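How to bring a folding robot into a small laundry, and how to prepare the people for it

Kekero Laundry Blog › Guides › Workplace

I work in the finishing room of Kekero, a laundry that serves guest houses, two dental practices and one restaurant. Since November we have a robot arm at the folding table. Before it came I looked for a guide written by a person who does the folding, and I found only guides written by people who sell. So I have written down our steps. You can follow them in the same order, or change them to suit your room.

The guide is for workplaces with a small team. If you have a big tunnel line with feeders, your questions will be different.

What you need before you begin

– One table which is only for the robot and its partner. Do not share it with packing.
– A written list of all items you fold, with the sizes.
– Two people per shift who want to learn it. Please ask, do not appoint.
– A lamp that gives even light over the whole table.
– A notebook on a string. We tried a shared file on the computer and it stayed empty.

Step 1. Write down how the work is done now

For two weeks we wrote down what each person does with their hands. It sounds boring and it was boring. We had a sheet with the item, the fold, and a column called "what I check". The last column became the most important one. When I fold a cloth I also feel if it is still damp at the seam, I see a stain, and I notice when the edge begins to open. All this happens during the folding and I had never thought of it as separate work.

A robot that folds will do the folding. The checking has to go to somebody, and you must decide to whom before the first day. With us it went to the person who lays the items on the table. This person now has a longer job per item than before, and the plan for the shift must allow it.

Step 2. Choose a few items for the start

We started with small green cloths and plain white pieces. Do not start with fitted sheets. The people from Grostinia, who installed our arm, wanted to show us fitted sheets on the second morning, and we lost most of a day with it.

Good items for the start are flat, have four corners, and come in large numbers. Our list for the first month had only two kinds. In one normal week we fold 2436 pieces of all kinds, and the arm took 300 of them in its first week. It was less than we hoped. I mention it so that you do not promise your manager more.

Step 3. Agree about the jobs in writing

This step should come before the machine is delivered. In our case it came one week after, and it was a bad week. People were counting on their fingers who would be "left over".

Write one page, in simple words, and let everybody read it. Ours says:

– No one loses hours because of the arm during the first year.
– Each person at the robot table changes after two hours.
– The speed of the arm is not used to judge the speed of a person.
– Numbers from the machine are shown on the wall, and not only in the office.
– Anyone may stop the arm, at any time, without asking.

The third point took the longest discussion. The machine writes down every fold with the time, and if you put a person beside it, you can read from this also the pace of the person. We asked Grostinia to show the numbers per table and not per login. They could do it in one afternoon. If your supplier says it is impossible, ask again.

Step 4. Teach the arm with the people who know the cloth

Our arm learns from examples. A person guides the gripper by hand through the fold, many times, and the system called Stotska saves each try. Grostinia offered to do this in their own workshop with their own cloths. I would say no to this offer. Their cloths were new and stiff, and ours have been washed until they are soft as paper handkerchiefs.

We did 300 guided folds for each of the two items. Here are the things we learned with it:

1. Mix the people. If only one person guides, the arm copies also the bad habits of this person. Mine is that I pull too far to the left.

2. Mix the cloths. Take old and new, and take some with a crease already in the wrong place.

3. Keep the failed tries, but mark them. A marked failure is useful for the technician.

4. Stop after forty minutes. The arm of the guiding person gets tired before the person notices, and the tries become careless.

5. Pay for this time as training time. It is skilled work. At Kekero it is now written as such on the pay slip, with a small addition to the hourly rate.

Step 5. Run side by side for a month

Let the arm fold, and let one person fold the same item at the next table. In the evening, compare the stacks. We looked at three things: if the edges meet, if the stack stands straight, and if the customer would send it back.

In this month you will find out what the arm cannot do. Ours has difficulty where two fabrics lie one on the other. A human finger feels if it holds one layer or two. The gripper must find the crease between them and close at the correct depth. A few millimetres too low and it takes both.

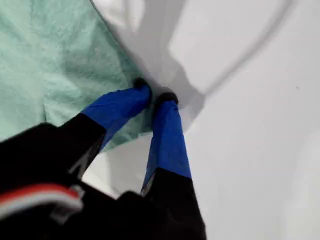

Upendo Mugo wrote to me after reading the first version of this guide that at her laundry the layers were also the hardest part, but that the bigger trouble was with the people who had to wait. The arm was slower than they were, she wrote, and standing next to a slow machine made them more tired than folding by themselves had ever done. They solved it by giving the person at the table a second task, sorting the napkins, so that nobody had to watch.

I think she is right, and I have added it as a step.

Step 6. Give the partner of the robot real work

Watching is not a job. When the arm is running well, the person next to it should have something to do which can be put down at any moment. Sorting is good. Labels are good. Mending is not so good, as you cannot leave a needle in the middle of a stitch when the arm stops and calls.

The call of the arm should be a light and not a sound. We had a beep for the first 17 shifts and some of us heard it at home in bed.

Step 7. Decide who answers when it stops

The arm will stop. Make three levels and hang them on the wall:

Level one: the cloth has slipped or bunched up. The partner presses pause, lays it flat again and presses continue.

Level two: the same fault comes three times with the same item. The partner takes this item away from the arm for the rest of the shift and writes it in the notebook. There is no need to explain it to the supervisor.

Level three: the gripper is damaged, or it moves in a way you do not know. Press the red button, leave the table, call the technician. Do not put your hand in to save a cloth.

For the fingertips we do a check at six in the morning, before the first load is dry. We wipe the pads and press each one with the thumb to feel if it is still firm. A worn pad slides on thin fabric, and from outside it looks like a problem with the program. We lost two days to this mistake.

Step 8. Look again at the page from step 3

After three months, sit down together and read the page aloud. With us two points had changed. The rotation after two hours was too long in the warm afternoons, so now it is ninety minutes. And the two people who learned the robot first had become the ones who were always called, also during their break. We trained two more, and the break is now written on the page.

What has changed for us

The folding of the small pieces hurts less. I had pain in my right wrist for years, and now I have it mainly on the days with tablecloths. The room is quieter to talk in, because we do not all stand in one row. On the other side, I miss the row a little. We used to fold and talk, and now one of us is always at the other end with the arm.

The work with our hands did not become smaller as much as the office expected. It moved to the laying out, the checking and the teaching. The Ekwueme guest house asked for a new fold for their towels, with the corner inside, and it was my colleagues who worked out how to show this to the arm. It took them two afternoons, and the technician only came to save the settings.

Common mistakes

– Buying first and asking the team after.
– Changing the washing powder or the softener in the same month. The cloth behaves differently and you will not know what is the cause.
– Putting the table near the door. The draught lifts thin fabric.
– Letting only the youngest people learn. Our best teacher at the arm is also the one with the most years at the table.

If you do it in another way in your laundry, please write it in the comments, also when it did not work. I will update step 5 when we have tried the pillowcases.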